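Small Metal Parts and How to Keep Them
Speaker notes, Wed 7 July, Vundik evening talks for home workshops

Opening

Good evening and welcome. Wait until the people at the back have a chair. Say that questions are fine at any time, I do not lose my place so easily, and if I lose it I have these notes.

I want to speak tonight about split rings. Everybody has one in the pocket with the keys on it. In my work I make key tags and small bag charms, and I sell them under the name Cleritz at the spring market and by post. For every tag there is one ring. So the ring is the part that I handle most, and for a long time it was the part that I kept worst.

(Pass round the two bags of mixed rings. Ask people to take out three of the same size without looking at the label. Give them a minute.)

Why the bag does not work

Ask: who has found three the same? Normally there is some laughing here. The rings in a bag hook into each other. One goes into the opening of the next, and then you pull and you have a chain. If you pull hard, the ring opens a little and it will not close flat again. Such a ring is not good for a customer, it will scratch or it will lose the key.

In April I sorted my whole stock in one weekend. It was 1,086 rings, with all sizes together. 38 of them were bent open and I put them in the scrap tin. I do not say that this is a terrible loss in money. But each of those I had taken in my hand at some time, looked at, and put back in the bag for later. That is what annoyed me.

(Short pause. Drink water.)

Ways I have tried

Jam jars. Nice to look at on the shelf. But the rings at the bottom are never used, and to get one out you must tip the jar and then half of them are on the table.

Boxes with small compartments. Better. My problem was the lid. If the lid does not press down well on the walls, the thin rings travel from one compartment to the next when you carry the box. I had a Bisht box for this, with good thick walls, and I still use it for screws and jump rings. For split rings I stopped.

String. Cheap, and good for the post. You thread the rings, make a knot, and hang the string on a nail. The trouble comes when you want only one ring from it. You undo the knot, the string goes soft in your fingers, and the rings slide off at the other end.

Rod. This is where I stayed. A straight metal rod, the rings put on one after the other. They hang in a row and they cannot hook into each other so easily, for each has the rod through it. One size per rod.

(If somebody asks about magnets: I tried a magnetic strip for one week. The rings became slightly magnetic, or I believed so, and they picked up filings. I do not recommend it but I am not an expert.)

How to load a rod

Show this slowly at the front table. The camera of the hall does not see small things well, so invite the first two rows to stand up if they like.

Hold the rod a little upwards at the far end, so the rings run away from you. Put on one ring, let it go down, put on the next. Do not try to take five rings at once between the fingers. I know it looks faster.

Work over a surface where you can see a silver ring when it falls. At home I have a smooth table top and that is fine, but a smooth table lets the ring roll, so put something at the back as a stop. A crate does it.

Change the picture now and leave it up while people try with their own rods.

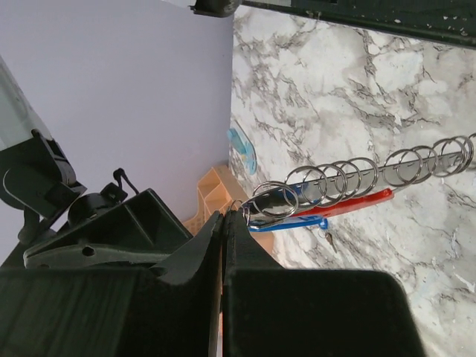
Taking rings off again

Always from the near end, one at a time. Tip the rod down only a little. If you tip it too much they all come, and you will hear it before you see it.

When I pack an order I take off what I need, close the end again with a small rubber cap, and hang the rod back. The cap is the thing that people forget. I have Jamell caps because the shop in my street sells them, but a piece of cork is also good.

For a large order, 100 tags for example, I put a full rod beside me and do not take the rings off first. I take a ring, open it with the ring pliers, fit the tag, put it in the tray, and then the next ring. My thumbnail thanks me for the pliers.

Labels

A paper flag on the end of the rod with the outside diameter in millimetres. Write it with pencil. Marker goes brown after a year at my window, I do not know why.

Do not write "small" and "medium". I did this, and later I bought a smaller size, and then I had "small" and "small small".

Questions

Likely ones: rust (keep it dry, wipe the rod), where to buy the rod (any metal shop, ask them to smooth the ends), children (hang it high).

Collect the two bags back before the tea. Count the pliers, there should be 2.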